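Open day at the Endham workshop
September 17, 2026
By Yetunde Dauda

Our members visited the robot workshop of Carkine in Endham, and 18 of us could stand close to the table. Two arms were at work on a peg-and-hole task: one brings a short orange peg to the middle hole of a green disc, and the second arm waits near it with its ribbed orange fingers.

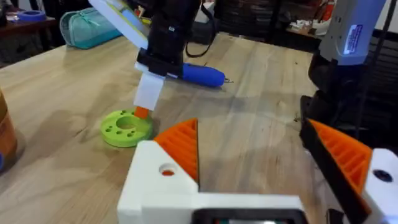 Next visit

The team will repeat the demonstration in Nonden. Places are free, but please write to me before you come.

Recent items
Notes from the July meeting
Chisholm: new hours for the tool library
A beginner's evening on grippers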